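Search this site Search Enter keywords Go

Teaching by the hand: a talk with the demonstration group at Tristent

February 2019

14 shares 13 comments

When I asked for an interview at Tristent, I expected to speak mostly about software. The person who received me, the lead of the small group that collects demonstrations for the learning system, wanted to speak about furniture, brown paper and tired shoulders. She asked me not to use her name in the article, and I respect this.

The group works on one floor of a former printing house in Stevby. Their task is easy to say. A person guides a pair of robot arms through a small household job, the computer records the movements of the joints together with the pictures from the cameras, and later a program is trained on these recordings. One complete recording from start to end is called an episode. The work is to produce many good episodes, and then to do it again on another object.

"People think that we program the robot to open a drawer," she told me. "We don't write anything about drawers. We open the drawer ourselves, through the arms, and we do this until the program has enough to learn from."

I asked her how much is enough. She did not like the question very much. For the first drawer task, which they began in July, the group kept 579 episodes. They had recorded more, but some of them were thrown away, and the reasons were different. The operator stopped in the middle to think. The gripper slipped off the handle. The recording began too late and the arm was already moving.

"A slip is not always bad," she said. "If the operator slips and then recovers in a calm way, I keep it. The program also needs to see how one comes back from a mistake. But if he slips and then shakes the arm like he is angry, I don't want the program to learn this."

It took me some time to understand why a drawer is considered hard. For a person it is one movement. For the arms it is a chain of several: come near the handle, turn the wrist so that the fingers fit on both sides of it, close them, pull in a straight line, let go, move away without touching the front. If the pull is not straight, a wooden drawer gets stuck, and then the whole cabinet travels over the table together with it.

"We had this every day in the beginning," she said. "The cabinet went for a walk. Now the operators use the second arm to hold it when they feel that it starts to move. We did not tell them to do it, they found it by themselves, and then we put it in the instructions."

The instructions are a document of 13 pages, and she let me read it at the table – but not take it home. I found it surprisingly human. It says that an operator should work for 45 minutes and then leave the room. It says that the small object has to be put in a new position before every episode, and that the cabinet should also be turned a little from time to time. It asks the operators not to look for the most beautiful way of doing the task, only for a way that they can repeat.

This last point led to a long conversation. In the first weeks every operator had a personal style. One always came to the handle from above, another from the side, a third opened the drawer with only the tip of one finger. All the styles worked well. But the program trained on all of them together was hesitating in front of the handle, as if it could not choose.

"It was making the average of three people," she explained. "And the average of three good ways is sometimes no way at all. The fingers went exactly between, and there was nothing to hold."

So they agreed on two ways of approach and wrote down which one was used in each episode. The software for these notes comes from Geerts, a small company in the same street, and she was polite about it, though she would like it to start faster in the morning. For the paper on the tables there was also a discussion. The group tried bare tabletops first, but the light from the ceiling made bright spots on them, and the program paid attention to the spots.

We then walked to the stations. At the one nearest to the window the small cabinet was on the table with its drawer partly open, and a yellow block was lying inside.
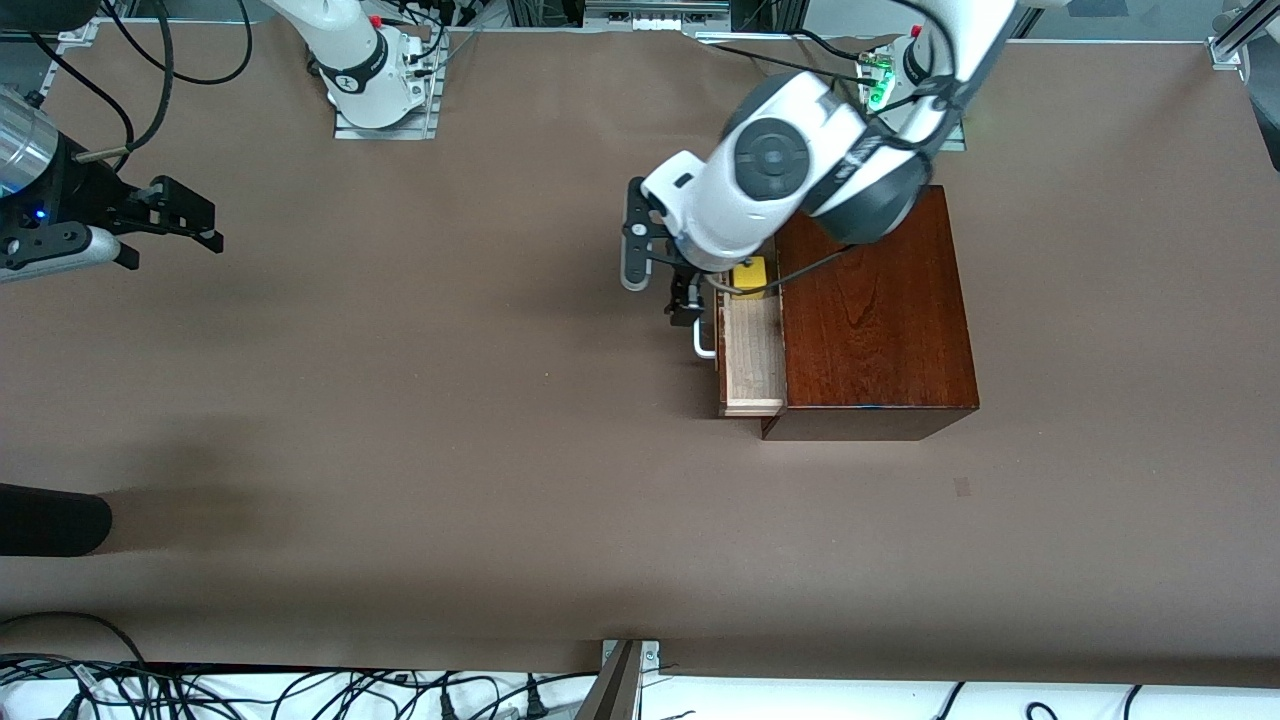

The block is the easy part, according to one of the operators: the fingers close on it and it comes. What he finds difficult is that he has no feeling in his own hands of how strongly the gripper is pressing, so he must judge everything by eye, and after some time the eye becomes lazy. He said that he makes his worst episodes just before the pause, and that he usually deletes them himself before anybody checks.

The lead knows about this and is glad of it. "I prefer an operator who deletes too much," she said. "A bad episode costs us one minute if he removes it now. If it stays, maybe we search for it two weeks."

I wanted to know if the program can already open a drawer alone. It can, she answered, with the cabinets it has seen. With a new handle it depends very much on the shape. Around half of the attempts with an unknown handle are successful, and she does not consider this a good result. The next step is therefore more furniture. A joiner's workshop, Clilluven, is making a series of small cabinets for them with different handles, and one with a drawer that is difficult on purpose.

Before I left she offered me to try one episode. I needed three attempts to close the fingers on the handle, and on the fourth I pulled the drawer completely out – the block fell on the table. She deleted the recording without a comment and put the drawer back.

Comments (13) Showing newest 4

mapleditch
The part about averaging three operators is the same problem we had with our sorting arm. We solved it by using only one operator, but then he went on vacation.

Ostrava_reader
Does the program get the notes about the two ways of approach during training, or are they only for the people who check? The article does not say it.

tk
Would like to know how they decide that a recovery is "calm". Is it only one person judging? Then you are training on her taste.

plainhinge
Waxing the drawer runners would have saved them a lot of trouble in July. But I understand they want the hard ones too.

Load more comments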